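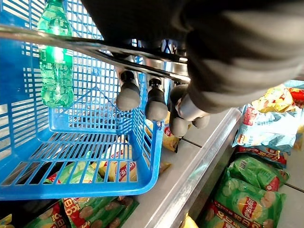
Figure 4.1 A shopping basket with one green soda bottle in it, and chips on the shelf.

Chapter 4
The Basket and What Goes In It

People who walk into a store for one bottle of soda often take a basket anyway. It is a hopeful gesture, and stores are glad to encourage it. A bottle alone in the corner of a basket looks a little lonely, and a shelf of potato chips is seldom far off.

This chapter is about the trip between the door and the register. Chapter 3 followed the goods as they moved from the warehouse to the shelf. Now we follow the shopper, who moves with less planning.

We begin with the basket itself: its size, its handles, and the moment when it gets heavy enough to end the trip. We then turn to shelf placement and to goods that sell each other, such as soda and salty snacks. The last section visits a small grocery in Morkendale, where the owners moved the chips 12 feet closer to the drinks and kept the receipts. More than 40 percent of drink buyers left with a bag they had not put on their list. Several had not made a list.

Terms to know: impulse purchase, basket size, paired goods, shelf edge

Before you read
Find a receipt from your last trip to a store. Mark the items you went in to buy. Keep the receipt handy for Exercise 4, and do not throw it out because the total embarrasses you.

4.1 Why Carry a Basket?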